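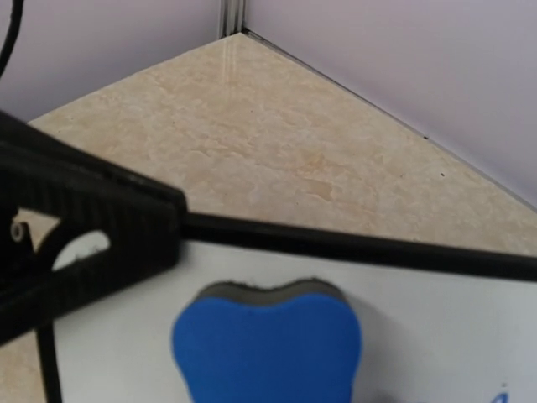

Blue eraser on the board, gripper to the left

From: Su-bin Ban
To: cell-practice list
Re: Draft rules for shared cells

Roman Michalski wrote:
> Rule 2 says one arm on the board at a time.
> Does the other one have to go home first?

No, Roman, a clear gap will do — I'd just like it written down so we all mean the same thing by "clear"! In the second picture the left gripper is on the board edge and the right one is off it, with floor between.

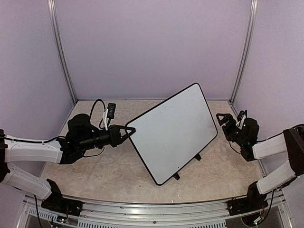 Still open for May
Morag wants cables checked before each run (I agree). Comments to me, please.

Su-bin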